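Lwazi Mahlangu has specified worktops and table surfaces for Geleck for most of his working life, and he begins with water. "Marble is calcium carbonate," he says. "Any acid etches it. A sealer slows the uptake of oil and coffee. It does nothing about lemon juice."

Geleck buys its stone through the Fourie yard at Erkside, where slabs are stored on edge under a roof. Mahlangu inspects each one under low side light before he signs for it.
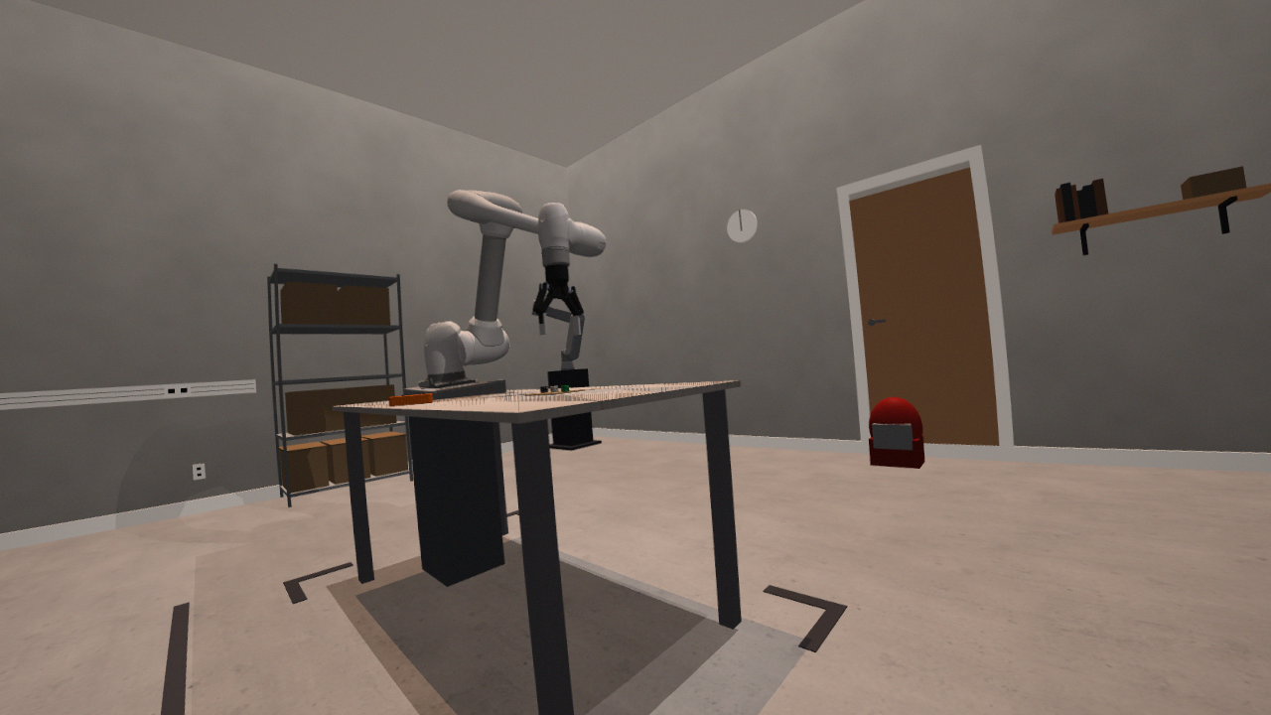 Vol. 4, No. 2

He rejects slabs for open fissures and accepts them for veins. The distinction is made with a fingernail. "A vein is filled. A fissure catches the nail. If it catches, I want to know how far down it goes, and the yard has to tell me in writing."

On spans he is strict. For an unsupported overhang in thin stone he allows nothing without a steel plate below, and he will not put a cutout closer to an edge than the drawing permits. The standard table blank is 700 mm wide, cut so that the main veining runs with the length.

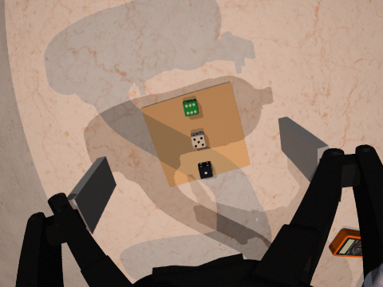 Color and finish

Pale stone with rusty veining owes the tint to iron compounds. Mahlangu prefers it honed. "Polish shows every etch mark as a dull spot. On a honed top you lose the mark in the finish."

He tests sealers on offcuts for four weeks before approving one. The current choice, Rurnik, was applied to the December batch in two thin coats, wiped back after each. He cleans with neutral soap and refuses vinegar in any dilution.
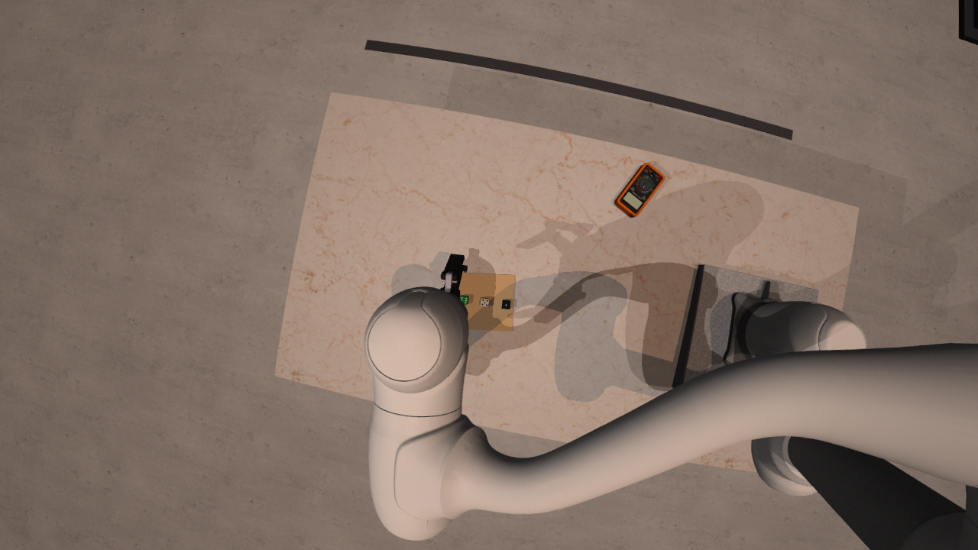

Reddish-brown veining in a pale marble top.

Asked about repairs, he is brief. "Fill the chip, cure it, flatten it, hone the whole area. Do not polish one spot."

Last updated: December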